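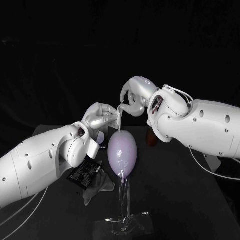
Why does a robot hand lose its grip on something as light as a strip of tape when it can carry a full coffee mug all day?

Mostly because light, thin things give the hand almost nothing to feel. A mug pushes back on the fingers. A strip doesn't, so the controller has to trust its idea of where the fingertips are, and if that idea is off by the thickness of the strip, the hand is holding air and reporting success.

I've now spent the better part of September on exactly this problem and I have loved nearly every minute of it, including the bad ones! So this post is the long version, for the three or four of you who asked after my grumpy message last week.

Quick background if you're new. Our bench in Hustdale has a two-arm setup that we call Nugroho, and the whole point of it is bimanual work with fiddly, floppy stuff. Strips, films, little packets, anything a person handles without thinking and a machine finds horrible. The strip task is my favorite. One hand pinches, the other hand pinches, they share the thing for a moment, and then one of them lets go. There's a pale lavender egg-shaped thing standing under the meeting point, and I am unreasonably fond of it.

The handover is where it went wrong.

We'd been having a really good run. Around 3,000 handovers in the log, with a failure here and there of the boring type (strip curls, strip sticks to a finger, strip goes on the floor). Then on a Sunday evening, when I'd only come in to swap a bit of logging code, the right hand did its pinch, the left hand was told the pinch was good, and the left hand did not let go. The right arm started its retreat anyway. The strip went tight, the left wrist got dragged along with it, and for a second the two arms were having a tug-of-war over something you could tear with your teeth.

The strip should have torn, and the reason it didn't is that the right fingers weren't only on the strip. They'd closed on the tip of the left thumb as well. So the arms were pulling on each other, hand to hand, and the joint torque climbed past the limit and the whole thing dropped into a protective stop. Great! That part worked. Except that a protective stop on our setup holds position, with the brakes on, and so there they stayed, locked together at full pinch with the load still in the fingers.

Now the part I'm less proud of. My first instinct was to reach in and pry the thumb free. I had my hand halfway over the table when Deepak Sandhu, who was across the room eating noodles, said "power" in a completely normal voice. He was right. The stop was holding, but the drives were live, and if I'd popped the thumb loose by hand all that stored tension would have gone somewhere, most likely into my knuckles. I pulled back, hit the e-stop, waited for the lights to go out, and then we worked the release on the right hand together, him supporting the forearm and me on the finger. It came away with a nasty little click. No one hurt, one scratched fingertip (the robot's).

So what actually happened in there? I assumed a software race, since I'd just been in the code, and I wasted a whole day on that theory. I read every line of the handover state machine. I added timestamps to everything. I replayed the failure log so many times that I can hum the joint positions. The code was fine. It did precisely what we'd asked of it, given the numbers it was getting.

The numbers were the problem. The left thumb has a position sensor at its base, and its connector had worked loose by a hair. Most of the time it read correctly. When the wrist rolled past 70 degrees, the cable tugged, the connection dropped out for a few milliseconds, and our driver (written by me, years ago, in a hurry) filled the gap with the last good value. Last good value! I thought I was being so clever. It meant the thumb could be told to open, start to open, lose its sensor, and be treated by everything upstream as if it were sitting still in a closed position - and the grip controller, seeing no movement, cut the command to protect the motor. The thumb ended up poking forward into the space where the other hand was about to close.

Finding it took a cheap trick that I'd recommend to anyone. I ran the left hand alone, no strip, no partner, opening and closing its thumb while the wrist rolled slowly back and forth, and logged raw sensor values before the driver touched them. It did 600 cycles while I had lunch. The dropouts lined up with the roll angle so neatly that I yelled.

We've changed a few things. The connector has a proper strain relief now, and the cable has a longer loop so the wrist can't pull on it. The driver marks stale data as stale, and a hand with stale data isn't allowed to take part in a handover at all. The retreating arm waits until the other hand has measurably opened before it moves, which costs a bit of time on each cycle and I don't care. Also, the Plomis controller lets you set a separate torque limit per task, something I'd skipped in the manual, so the strip task runs at a much lower limit than the lifting tasks. If the hands ever do grab each other again they'll give up early and gently.

And there's a card taped next to the e-stop that says POWER OFF BEFORE FINGERS. Deepak wrote it. His handwriting is terrible but I can read it from across the bench.

Since the fix we've done 800 handovers without a single lockup. A couple of dropped strips, which I've decided to find charming. I still need to check whether the right hand has the same connector problem waiting for it, and I want to write up the stale data change properly for the folks at Tevport, who run the same hands on a much bigger arm and really shouldn't find this out my way.

If you have hands like these, go wiggle your cables. With the power off, please! I'll post the cycling script once I've taken the swearing out of the comments.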